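Greifer-Vergleich, Tag 1 von vermutlich zu vielen. Kandidaten: Plodum (zwei Finger, parallel) und Tirkus (adaptiv, weich, teuer). Gegner: Kunstblumen. Ich melde mich, wenn ich etwas gelernt habe oder der Akku leer ist.
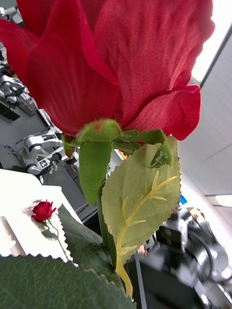
Wivine fragt, warum ich das nicht mit Würfeln mache wie alle anderen, da könne man die Ergebnisse wenigstens vergleichen.

Kann man. Ich habe letztes Jahr viel mit Würfeln verglichen. Seitdem weiß ich sehr genau, welcher Greifer gut Würfel greift. Die Anfragen nach Würfeln halten sich in Grenzen.

Stoffblüte, Kunststoffstiel, gezackte Blätter, die in alle Richtungen abstehen: für einen Greifer ist so eine Rose ein Suchbild. Der Stiel ist das Einzige, was man vernünftig anfassen kann, und er versteckt sich hinter allem anderen.

Zum Ablauf. 200 Griffe pro Greifer, immer am Stiel, anheben, drehen, ablegen. Gezählt wird als Erfolg, wenn die Blume am Ende da liegt, wo sie liegen soll. "Fast da" zählt nicht. Ich kenne mich, ich hätte sonst sehr viel "fast da".

Der Plodum zuerst. Auspacken, anflanschen, Kabel rein, läuft. Der Treiber ist eine einzige Datei und die Anleitung passt auf eine Seite, auf der sogar das Richtige steht. Ich war kurz misstrauisch.

Der Tirkus kommt mit einer Software, die zuerst wissen will, in welcher Branche ich tätig bin. "Floristik" steht nicht zur Auswahl. Ich habe "Sonstige Metallverarbeitung" genommen.

Danach Firmware-Update, Neustart, Update für das Update. Kaffee. Die Kalibrierung möchte, dass man den Greifer 8 mal öffnet und schließt und dabei "keine ungewöhnlichen Geräusche" hört. Was gewöhnliche Geräusche sind, steht im Anhang, den es nur auf Anfrage gibt.

Zwischenstand nach dem ersten Durchgang Plodum: Griff am freien Stiel ist langweilig zuverlässig. Sobald ein Blatt dazwischengerät, klemmt er eben das Blatt mit ein und meldet stolz "Objekt gegriffen". Stimmt ja auch irgendwie.

Das ist überhaupt mein Hauptproblem mit der Griff-Erkennung bei beiden: Sie sagt mir, dass etwas zwischen den Fingern ist. Ob das die Rose ist, ein Blatt oder mein Ärmel, wird diskret behandelt.

Tirkus, erster Durchgang: Die weichen Finger legen sich wunderbar um den Stiel. Und um das Blatt. Und ein bisschen um die Blüte. Beim Loslassen nimmt er sich dann Zeit, und gelegentlich behält er die Blume noch einen Moment, als hätte er es sich anders überlegt.

Jemand schreibt, man müsse beim Tirkus die Öffnungsgeschwindigkeit hochsetzen, die Werkseinstellung sei für rohe Eier gedacht.

Danke, das war es tatsächlich zum größten Teil. Der Parameter heißt übrigens "Komfort" und liegt drei Menüs tief. Ich hätte ihn dort noch im August gesucht.

Jetzt zur Handgelenkkamera, weil dazu zwei Fragen kamen. Die Kamera sitzt so nah, dass eine große Blüte den halben Sensor füllt, und zwar die Hälfte, in der man gern den Rest der Welt hätte. Für die letzten Zentimeter ist das gut. Für "wo ist eigentlich der Stiel" braucht man vorher eine zweite Ansicht oder sehr viel Optimismus.

Deckenlicht ist das nächste Thema. Guckt das Handgelenk schräg nach oben, regelt die Belichtung auf die Lampe und der Stoff säuft ab. Ich habe die Automatik jetzt abgeschaltet und einen festen Wert genommen. Sieht hässlicher aus, funktioniert besser, könnte man über die meisten meiner Aufbauten sagen.

Die Halterung ist von Hollmann. Hält bombenfest, verdeckt aber eine der vier Schrauben, die man lösen muss, um die Halterung abzunehmen. Ich habe großen Respekt vor der Person, die das durch die Prüfung bekommen hat.

Kabelführung bei beiden Greifern: außen. Beim Plodum reicht ein Klettband, beim Tirkus liegt zusätzlich ein Schlauch am Arm, der bei jeder Drehung über 90 Grad eine eigene Meinung entwickelt. Seit ich die Drehung begrenze, ist Ruhe - dafür muss ich manche Blumen von der anderen Seite anfahren.

So, Zahlen. Plodum 171 von 200. Tirkus 158 von 200, davon die zweite Hälfte mit schnellerem Öffnen und deutlich besser. Die Fehlgriffe vom Plodum sind fast alle Blätter. Die vom Tirkus sind fast alle Loslassen.

Sind insgesamt 492 Griffe, wenn man die 92 dazurechnet, bei denen ich nur vergessen hatte, die Aufzeichnung zu starten. Die waren natürlich großartig. Müsst ihr mir glauben.

Wivine meint, bei echten Rosen sähe das alles ganz anders aus, wegen der Dornen und weil die nachgeben.

Glaube ich sofort. Ich hätte auch gern echte. Aber nach ein paar Dutzend Griffen wäre das Kompott, und Stoff nimmt mir wenig übel.

Vorläufiges Urteil: Wer den Stiel sauber findet, nimmt den Plodum und kauft vom Rest des Geldes eine zweite Kamera. Wer ihn nicht sauber findet, ist mit dem Tirkus besser bedient, muss aber "Komfort" mögen.

Nächster Durchgang geht auf 1000 Griffe, dann mit schmaleren Fingern am Plodum. Die sind bestellt. Lieferstatus seit Montag: "in Vorbereitung".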